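Shared Workshop Automation: Course Handout 2
Building and Checking a Two-Arm Table Station
Instructor: Zlatko Hodžić
Issued 2020-09-14 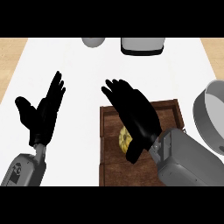 Participants will plan the layout of the table before any hardware is bolted down. The Nuston bench is shared with the woodworking group, and drilled holes cannot be moved later. Each team will build its layout in simulation first, using the Bomitz scene files, and submit it for review. In the rendered layout, the open wooden box lies under the right hand, while the left hand has clear white table beside it. Teams should note how much of the yellow object in the box is hidden by the right hand from this viewpoint. A layout that depends on a single view will need a second one, or a different approach angle for the hand.

Required reading: Ladefoged build notes, sections on mounting and cable routing. The section on paint may be skipped.

Table and mounting

The tabletop must be level and must not rock when a forearm is fully extended. Mounting plates are fixed with the arms powered off and supported by a second person. Leave 300 mm of free surface between each base plate and the nearest object. Cables run under the table and are clamped at both ends — tape is not accepted as a clamp.

Objects

Bowls, cups and boxes are taken from the Costus shelf and returned there at the end of the session. Enter the outside dimensions of every object in the scene file. Wall height matters for any open box, as the fingers must clear the rim on the way in and on the way out. Rims modeled too low were the most common fault in the May session.

First motion

1. Run the full sequence in simulation 30 times with no contact between the hands and the box walls.
2. Move one arm at a time on the real table, at the lowest speed setting.
3. Run both arms together only after the instructor has signed the team sheet.

The stop button stays within reach of a person who is not typing.

To be submitted

Scene file, a sketch of the table with dimensions, and the signed team sheet. Sketches may be drawn by hand. Bench bookings are made at the desk in room 63.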